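How to Set Up, Use and Clean a Stainless Steel Bowl on a Shared Work Table

By Rhys Donnelly
8/27/20

A shallow stainless steel bowl is the most practical vessel for small dry mixing, sorting and portioning work at a table that is also used for other things. It does not chip, it holds no odor when washed correctly, and residue shows against the polished wall. The procedure below covers choosing the bowl, preparing the surface, working in the bowl, and cleaning both at the end. It assumes dry or slightly damp contents up to 200 grams. Hot liquids are outside its scope.

What you need

One shallow stainless steel bowl with a rolled rim
Two microfiber cloths, one for the table and one for the bowl
A pair of clean gloves
Mild dish soap with no chlorine content
White vinegar
A soft brush
A small lidded container for offcuts and crumbs

Choosing the bowl

Shallow bowls give better access to the contents than deep ones, and the working tool can approach at a low angle. The disadvantage is spillage. Fill a shallow bowl to no more than half its depth. If the material has to be stirred, a third is a safer limit.

Check the rim before first use. A rolled rim should be closed all the way around, with no gap between the curl and the outer wall. An open curl traps wash water and fine powder, and both will come out later onto the table. Run a dry fingertip along the underside. If it catches, return the bowl.

The interior finish matters more than the exterior. A mirror finish releases dry material cleanly and makes it easy to find what is left behind. A brushed finish hides scratches better but holds flour, starch and fine sugar in the grain. Both bowls we keep at the Lemeditz workroom are mirror finished inside, and they are replaced when the base has scratches that can be felt with a fingernail.

Preparing the table

1. Clear the area directly in front of you. Phones, gloves and small containers go toward the back of the table, beyond the reach of your forearms. A phone should lie flat.

2. Wipe the surface with a damp cloth, then with a dry one. On a dark gray top, pale crumbs are easy to see from a low angle with the light behind them. Dark crumbs are not, so wipe twice.

3. Route any cable away from the bowl. A cable under the base will make the bowl rock, and a cable close to the rim can be snagged by a sleeve. Leave enough slack for it to lie flat without pulling.

4. Set the bowl down and press on opposite sides of the rim. It should not move. If it does, turn it a quarter turn and press again before checking the tabletop for debris.

5. Look at the reflection of the overhead light on the far wall. It should appear as a clean bright streak. Smears and spots in the streak indicate soap film or hard water deposits, and the bowl should be wiped again before anything goes into it.
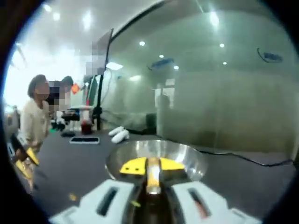 Shallow bowl in position on the dark gray top, with the phone and white gloves farther back.

Step 3 is the one most often skipped. On narrow tables it may not be possible to route a cable behind the work, in which case it should run off to the side opposite your working hand. Do not tape it to the table. Tape residue collects crumbs and is difficult to remove from matte surfaces.

Working in the bowl

Add the driest material first. Damp material added to a bare steel base spreads and sticks, and it then picks up everything that follows.

Hold tools at a low angle and keep metal edges off the base. Wood, nylon and silicone are suitable. If a metal tool cannot be avoided, lift it clear of the surface at the end of each stroke and do not rest it on the rim, where its weight may tip a lightly loaded bowl.

A wide, flat tool covers much of the opening and puts the bottom of the bowl in shadow. Withdraw the tool completely before judging whether the contents are mixed. Moving the lamp does not help much, as the shadow simply shifts to another part of the base.

Fragments that fall on the table stay on the table until the end of the session. They should not be returned to the bowl. Collect them with the dry cloth and put them in the lidded container.

Gloves that have been taken off can be reused within the same session if they are laid down with the fingers pointing away from the bowl and have touched nothing but the tabletop. Otherwise use a new pair.

Cleaning the bowl

1. Tip out the contents and tap the outer wall once or twice with the heel of the hand.

2. Brush loose residue from the interior, working from the rim down to the center. Tip out again.

3. Wash in warm water with a small amount of dish soap. Use the soft side of the cloth only. Scouring pads will dull a polished interior permanently.

4. Clean under the rolled rim with the brush, turning the bowl as you go.

5. Rinse until the water sheets off the wall without beading on soap film.

6. Dry immediately. Air drying leaves mineral spots in most areas with hard water.

For existing spots, wet a cloth with white vinegar diluted one part to three of water, hold it on the spot for 12 minutes, then rinse and dry. Rainbow discoloration responds to the same treatment. Pitting does not, and a pitted bowl should be retired from food use.

Cleaning the table

Wipe toward yourself in straight overlapping passes, lifting the cable as you reach it and wiping the surface underneath. Wipe the cable too, with the cloth barely damp and the plug disconnected. Go around the base of any stand or pole twice, where crumbs tend to collect. Finish along the back edge, moving the small items one at a time and replacing each on a dry surface.

Storage

Store bowls upside down on a dry shelf, or nested with a sheet of paper between each one. Steel nested directly against steel will scratch, and the scratches appear on the inside of the lower bowl.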